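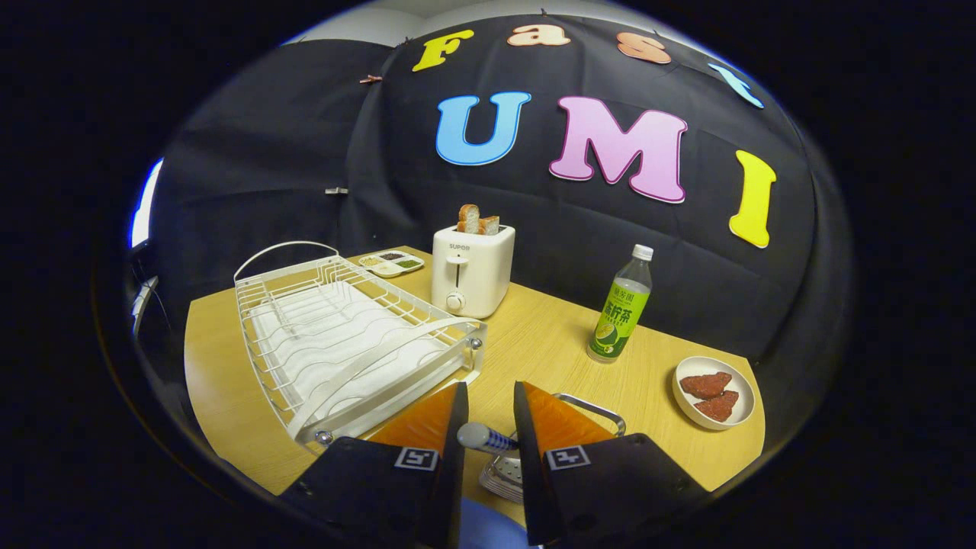

ok so I finally did the thing I've been threatening to do since last June and went one whole month without buying lunch. Thread, because a few of you asked how it went and I can't type all of this out six separate times in DMs

Background for the new people: I was spending 60 bucks a week on lunch. Sometimes more if there was a cookie situation. I only found out when I was looking for a refund on my bank statement and had to scroll past the same sandwich place over and over and over

The sandwich place is Flellunon, the one on the corner in Doltville with the green awning. I love them. They know my name and my pickle preferences. This is not a thread against Flellunon

Rules I set: lunch has to come from my own kitchen. Coffee doesn't count (I'm not a monster). If somebody else buys, that doesn't count either. Leftover birthday cake from the break room is a gray area and I ruled in my own favor

Week one was great!! I was so smug. Sunday-night-me made a giant pot of lentil soup with carrots and way too much cumin and I carried it to work in jars like a pioneer

By the fourth jar I wanted to throw lentils into the sea. If you take one thing from this thread, please do not make one giant pot of anything. Make two small pots. Freeze half of each one

Week two I switched to what my friend Svitlana Bilyk calls "parts." She doesn't make meals, she makes parts. A tub of rice, a tub of something roasted, boiled eggs, a jar of sauce, and every morning you throw some of it in a box and leave the house

Parts changed my life a little bit. I'd been trying to cook like I was running a restaurant and what I needed was a fridge with stuff in it that was already chopped

Best parts so far: roasted sweet potato, chickpeas done in the oven with smoked paprika till they rattle, pickled red onion (SO easy, vinegar, sugar, salt, hot water, done), cold noodles with a bit of sesame oil so they don't turn into a brick

Worst parts: zucchini. It was fine at night. By noon the next day it had become a kind of liquid. Also I tried doing avocado ahead of time with lemon on it and everyone online who says that works is lying to you

Sauce is the main thing though. I had plain rice and eggs with a good peanut sauce and was thrilled, and then I had a really nice bowl with five vegetables and no sauce and ate it like homework

Peanut sauce, since I know I'll get asked: big spoon of peanut butter, soy sauce, lime, a little honey, garlic, hot water until it moves. Taste it. It probably wants more lime

Week three is when it went wrong. I forgot my box on the kitchen counter twice, and the second time I was already on the Brarnlow bus when I realized. Ate a granola bar and some crackers out of my desk and was rude in a meeting. Sorry to that meeting

So now there's an emergency shelf in my desk. Instant miso, a can of fish, the good crackers, peanut butter, a spoon. THE SPOON. I can't tell you how many times I've had a food and no spoon

Somebody asked about containers. I'm using old takeout tubs and two glass ones with the snap lids. Please don't go buy a matching set first, I did that a couple years ago and I own eleven lids and four bottoms and none of them belong together

Money, which is what you're all here for. My groceries did go up. Not by a lot, mostly nuts and fancy cheese, and I blame the fancy cheese on being proud of myself

I'm not posting the full spreadsheet because it's embarrassing what I spend on seltzer. But I came out ahead by enough that I paid off the dentist, and I still had a bit left over for a haircut

The part I didn't expect to miss was the walk. Going to get the sandwich was my only time outside all day and when I stopped I got really cranky around 2pm and couldn't figure out why. So now I eat my box and then go walk anyway, just to the library and back

Also miss the people. I stopped in at Flellunon to say hi and they thought I'd moved!! I felt terrible. Bought a bag of chips. (Chips are not lunch. I checked with myself)

Going forward I'm doing boxes most days and one sandwich a week, a proper one, sitting down, extra pickles. I think once a week I'll enjoy it more than when I was eating it half asleep over my keyboard

Tell me your best parts please, especially anything green that survives until noon. I've got a cabbage in the fridge and I'm ready to listen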